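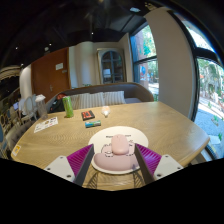
Pink mouse on the wrist rest, round pad, lounge table.

15th August

Wrist rest trial, continued. I said in March that I didn't believe in these things and I was told to go and try one properly before complaining again. Fine. I've been trying one.

The pad is the round pale one with the pink animal on it. I have been calling it the pig in these notes. Two people have corrected me to hippo and I'm prepared to accept hippo, going by the face. The mouse is the pale pink one from the same drawer. It came in the Torkitz box with the pad, but the box had been opened and reused, so I wouldn't put money on them being sold as a set. The pinks don't quite agree either. The mouse is a paler, cooler color than the cushion when you put them next to each other.

Did this at the wood table by the bench sofa, partly because my own desk has a drawer under it that hits my knees and partly because the claim was that the pad would work "on any surface." The table has a strong grain you can see but can't feel, so it's a fair enough surface. Left the usual clutter at the back, the green cup and the flyer and so on. Nothing there was in the way of my arm.

What I was asked to check:

Does the wrist end up straighter? Some. With my hand flat on the table and no pad, my wrist bends up a little to reach the buttons. On the cushion it bends less. But I got most of the same effect by lowering the chair, and the chair was free. The Morris leaflet says the rest "removes strain." It doesn't say strain of what, or how they measured it, or on how many people. I've read it twice now and there is one drawing of an arm.

Does the pad stay put? Mostly. It crept toward me over the morning. I marked the edge with a bit of tape at the start and it was off the tape by lunch. Could be the pad, could be the way I lean. I'd want somebody lighter on their elbows to repeat it before blaming the rubber.

Is there enough room? No, and this is my main complaint. The cushion takes up the near end, and what's left over is a round patch that I run off the side of all the time. At the ordinary pointer speed I was picking the mouse up and putting it back every few moves. Turning the speed up fixes that and then I overshoot small buttons. People who like this pad keep the speed high and say they don't notice. Maybe so. I noticed.
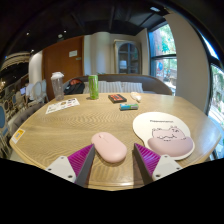 Tried the same mouse straight on the wood for comparison, pad pushed off to the side. It tracked fine. No skipping that I could find, slow or fast, along the grain or across it. So whatever the pad is for, on this table it isn't for tracking. The sound is worse without it, a sort of dry scrape, and I can see that getting old in a shared room. That's a point for the pad and I'm writing it down as one.

Click test, for what it's worth: 92 targets on the pad, 92 on the bare table. I missed 2 more on the pad. That's nothing. Please don't anyone put it in the summary as a result in either direction. I was also tired by the second run, and I did the pad first, so if anything the order should have helped the pad. Or not. One person and one go each.

The Gullesico write-up that started all this logged 3,001 clicks and calls the improvement "clear." I went looking for what they compared against and as far as I can tell it's the same person on the day before, with no rest and a different mouse. If the mouse changed too then I don't see how they can say which one did it. I've asked Astport whether they have the raw sheet. No reply yet.

Comfort, since it's on the form: soft at first, warm after an hour, and the edge of the cushion left a line on my wrist. The line went away. I scored it "neutral," and the form wants a whole number, so I put the middle one.

To do

Repeat with the table run first and the pad second.
Try the pad at my own desk, knees or no knees.
Borrow a plain square mat with no cushion, so that it's pad against pad for once.
Fresh tape for the edge mark. The old piece left glue on the wood, which I still need to clean off.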